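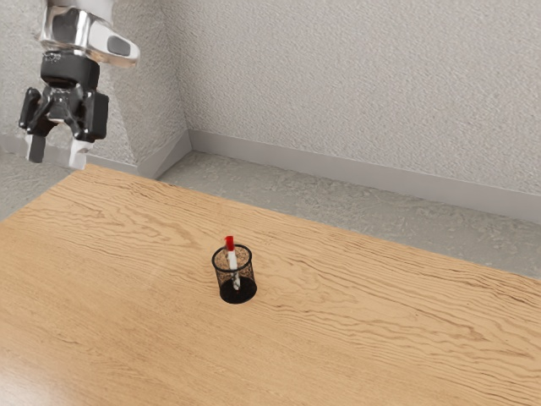 Section 5: Oiling your tabletop

Your Gullport table left the factory with one thin coat of oil, enough to survive the showroom. The rest is up to you. Set aside an evening and wear a shirt you have stopped loving.

You will need: one can of Miltberg table oil, a sanding block, two lint-free rags, and gloves.

1. Clear the top. Coasters count as things.

2. Wipe it down with a barely damp cloth and let it dry for 29 minutes. Our tester, Danish Bugti, tried 20 and has asked us to print the larger number.

3. Sand lightly along the grain. Across the grain also works, if you enjoy looking at scratches for the life of the table.

4. Wipe off the dust. Wipe it off again.

5. Pour a small puddle of oil in the middle and spread it toward the edges with a rag. The coat should look stingy.

6. Wait 5 minutes, then wipe away anything still shiny.

7. Leave overnight. Repeat from step 5 in the morning.

Note: The Tolum model has a deep lip underneath. Oil that too, or the top may cup in dry weather.

Note: Rings from mugs can be sanded out by hand. Rings from hot pans are now part of the design.

CAUTION: Oily rags can catch fire on their own. Lay them flat outdoors to dry, away from anything you want to keep. Do not ball them up in the trash.

For stain colors, see Section 6.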